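03/02/2020

Bench notes, mostly on the starch paste, with a detour into the press boards toward the end because I can't help myself.
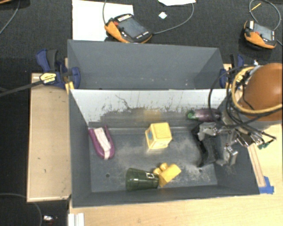 I finally sat down this morning with the January batches and went through them properly, and I'm happy to say the wheat starch from Traso is behaving much better than I feared when the sack arrived. It cooks up smoother than the old Funham starch and it holds its body overnight, where the Funham always went to a sad sort of pudding by breakfast. For anyone picking this up after me, the recipe I've settled on is one part starch to five parts water by volume, soaked for 40 minutes before any heat goes near it, then cooked slowly in the double pan with the spoon never leaving the bottom. I know we have all been guilty of wandering off to answer the phone during the cooking. Please don't! It catches in a few seconds and the brown flecks show through anything thinner than cover paper.

After cooking I let it cool under a damp cloth and push it through the horsehair sieve twice. I tried a third pass on one batch to see if it made a difference on the thin tissue, and if it did I couldn't feel it under the brush. Two is plenty.

The job this is all in aid of is the Barrios ledger, which has been sitting on the end of my bench looking reproachful for longer than I'd like to admit. It's a lovely big thing, 672 pages, with a springback spine that has lost every bit of its spring. Whoever repaired it last used a rubbery white glue along the back folds (a lot of it, bless them) and it has pulled the outer sheets of several sections into a kind of pleat. I've been softening it with a poultice of the same paste, laid on thick under a strip of polyester film, and lifting it with the bone folder once it lets go. The first section took me most of an afternoon. By the time I reached section 11 I had found a rhythm and was getting through one before lunch and another after — slow going still, but pleasant work with the radio on.

The ink worries me more than the glue does. The black is steady as a rock, and I've tested it in the gutter and at the foot of several pages without any movement. The red ruling is another story. It bled faintly into the blotter on page 51 with nothing more than a damp swab, so I'm keeping the poultice well back from the margin line and drying each fold under blotter right away. If you take over a section from me, do test the red again yourself, in a spot that doesn't matter, even if the page beside it was fine. The ruling doesn't look to me as if it was all done with the same bottle.

For the guards I've gone with the medium Willel tissue, torn and not cut, grain running head to tail. I did try the heavier one, which feels so reassuring in the hand, but when I dry-folded a stack of guarded sheets the swell at the spine was already more than I want to have to back. The medium one gives a softer edge too. I toned a few sheets with weak tea-colored acrylic wash to sit nicer against the old paper and they're drying on the line over the sink. Mind your heads.

Now, the press boards. I keep meaning to write this down. The pair with the beveled corners has a slight bow, and it's left a shadow down the middle of everything I've pressed in it this winter. I blamed my own pasting for weeks and felt very low about it, and then I laid a straightedge across the board and saw daylight under it. I've put them on the bottom shelf for use as weights only. The flat ones are wrapped in brown paper, and I would be so grateful if they could stay that way between jobs.

Still to do on the ledger: finish lifting the glue from the remaining sections, mend the torn corners at the front, then sew a little trial block on linen tapes to see how the thread thickness and the guards add up. I have two weights of thread to try and a suspicion it will be the thinner. The old boards can be kept, I think, though the leather at the joints is powdery and will need consolidating before anyone handles it much.

Paste in the fridge is today's, in the jar with the blue lid. The one behind it is older and should go out with the trash.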